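9 Sep 2023. Sim bench, Flirell task set, Woo planner

A Saturday, so the cluster is mine and the only person to argue with is Hyun-seo Na, by message, from a train.

Where we left it: the two-arm box task still gives us success rates that wander by more than the effect we're trying to measure. Hyun-seo thinks it's the lighting. I thought it was the gripper contact model, and said so in a meeting, which was a mistake as there are minutes.

Plan for today is the same policy, same start poses, same seeds, run twice. Once with the render lighting fixed and once with it randomised per episode. Contact settings untouched. 320 episodes a side, cut off at 100 steps each. If the gap between runs closes with the lights fixed, she wins. 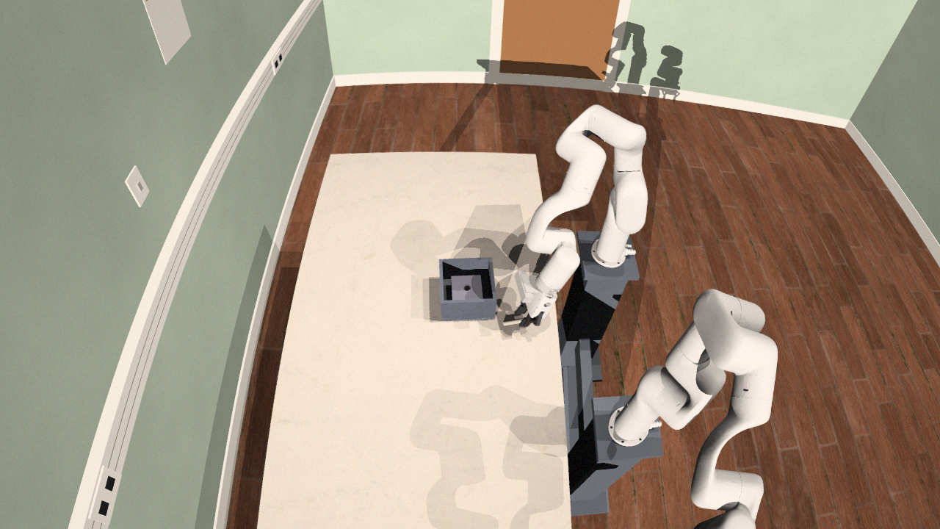

Why not just switch shadows off altogether? Because the policy was trained on shadowed renders, and taking them away would be a third condition with its own problems, so we'd learn something about that and very little about the question.

First batch went through before lunch. Fixed lighting: two repeat runs agreed to within 3 episodes. Randomised: they didn't agree at all, and the failures bunch up where an arm's shadow lies over the box at the moment the policy picks its approach. I've looked for a way to blame contact for this and haven't found one yet.

Then went through the wrist views, which I should have done in August. Gisel's loader was still handing the policy every view at equal weight, including the ones where the wrist has wandered off somewhere useless. Shadow edges in these are badly stepped as well. Shadow map resolution is on the default, and the default was evidently chosen by somebody with a smaller scene.
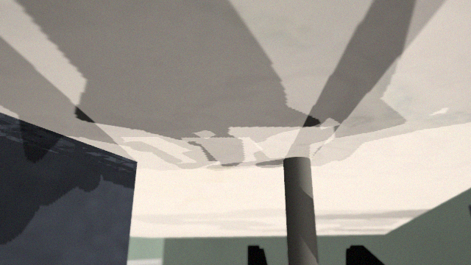
Wrist view, looking up at the underside of the slab. Note the staircase edges on the shadows.

Raised the shadow map resolution and reran a short batch. The edges in the few renders I opened look better. Success rate is the same, or the same as far as a short batch can say. Cost is a slower render, and Zusix (the scheduler) has started killing my jobs for overrunning, with its usual tact.

Next thing to rule out is background texture. If the policy is keying on shadows it may be keying on floor as well, and our floor is a busy one, all grain and seams and screw heads. 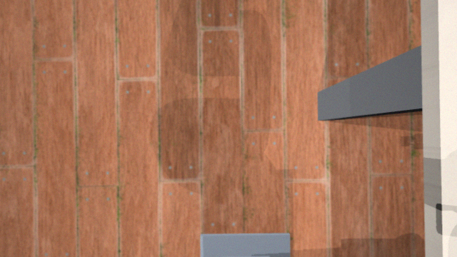 So I've queued a version with a flat grey floor and everything else as it was, fixed lighting only, same seeds. Should be done overnight if Zusix permits.

Told Hyun-seo the lighting result. She replied with a full stop.

To do:
Down-weight the useless wrist views in Gisel, and log which ones get dropped.
Ask for a longer time limit on the render queue.
Rerun the randomised side at the higher shadow resolution, full 320.
Amend the minutes, if they can be amended.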